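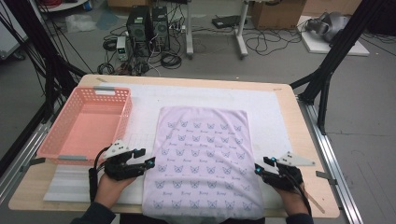
양손에 그리퍼를 하나씩 쥐고 분홍색 천을 앞에 둔 작업대.

홈 뉴스 리뷰 특집 구독

손에 쥐고 가르친다, 넬로라 핸드 그리퍼 키트

빨래 개기는 로봇에게 여전히 어려운 숙제다. 천은 잡을 때마다 모양이 달라지니까! 슈탈리츠(Stalitz)의 신제품 넬로라(Nellora)는 사람이 그리퍼를 직접 쥐고 시범을 보이는 방식의 키트인데, 써 보니 생각보다 훨씬 재미있다. 상자를 열고 첫 시범을 기록하기까지 63분이 걸렸고, 그중 절반은 케이블 정리였다.

손잡이는 금방 익숙해진다. 처음 몇 번은 천 모서리를 자꾸 놓쳤는데 손목을 살짝 눕히니 집는 느낌이 확 달라졌다. 집게를 거쳐 전해지는 천의 감촉이 꽤 살아 있어서, 얇은 천과 도톰한 담요의 차이도 손끝에서 구분된다. 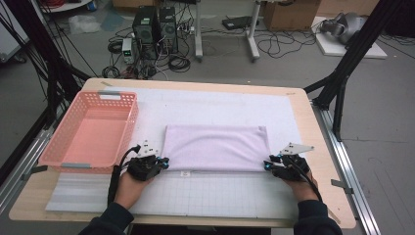 접힌 연보라색 천과 분홍색 바구니, 그 앞의 그리퍼 한 쌍.

이틀 동안 시범 200회를 모았고, 기록 프로그램 아난스(Anance)가 쓸 만하다고 분류한 것은 그중 88퍼센트였다. 실패한 시범을 바로 지우고 다시 찍을 수 있는 점이 특히 마음에 든다(단축키 하나면 된다). 화면 글꼴이 작은 건 좀 고쳐 줬으면 한다.

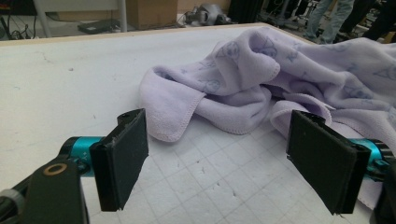 아쉬운 점도 있다. 선이 달려 있어 팔을 크게 돌릴 때 신경이 쓰이고, 한 시간쯤 쥐고 있으면 엄지가 뻐근하다. 그래도 도톰한 담요를 양쪽에서 맞잡아 반으로 접는 동작이 깔끔하게 기록됐을 때의 기분은 꽤 짜릿했다. 무선판은 내년 3월에 나온다고 하니 그때 다시 빌려 볼 생각이다.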